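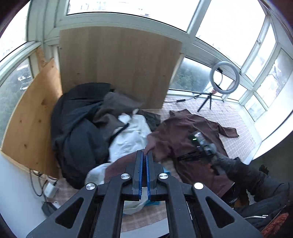
Renting out the spare room with an enclosed balcony: worth it?
Home and Garden > Renting and Sharing

tanasarn_k
Thinking of taking a boarder from March. Third floor flat, and the spare room opens onto a glassed-in balcony. The neighbour gets 300 a week for hers but it has its own bathroom. What would you ask, and would you count the balcony as part of the room?

Funik
Count it. Light sells a room. Clear the balcony before anyone comes through, people can't picture a desk out there if it's full of your stuff.

gustden4
Disagree. Mine was glassed in by a previous owner without approval and the strata made me take it off the listing. Check your by-laws first. Took me 111 days to get a straight answer.

tanasarn_k
Approval is on file, I've got the letter. Bedding is the other question. Do I supply it or does the boarder bring their own?
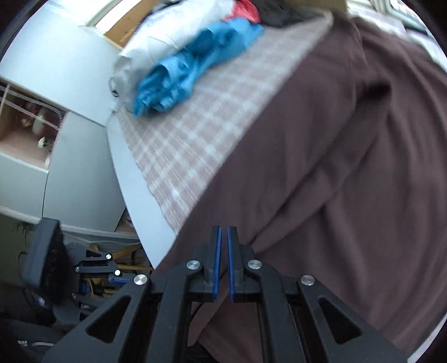
Re: Bedding and bond
Apinya S
Supply a mattress protector and one blanket in a dark colour, let them bring sheets. I've had 4 boarders and never had a complaint over it. Take the bond up front and lodge it properly. Mine is 800.

Funik
I wouldn't supply any bedding at all. You end up washing it and arguing over stains when they move out.

Apinya S
One blanket is hardly an argument. It helps someone coming from overseas with a suitcase.

gustden4
Put it on the condition report either way. Colour, size, any marks, both of you sign.

tanasarn_k
Fair enough. I'll leave a blanket and list it. Still undecided on the rent. Are bills usually included?

Apinya S
Internet and water yes, power split. A glassed-in balcony gets hot in summer and they will run a fan all day.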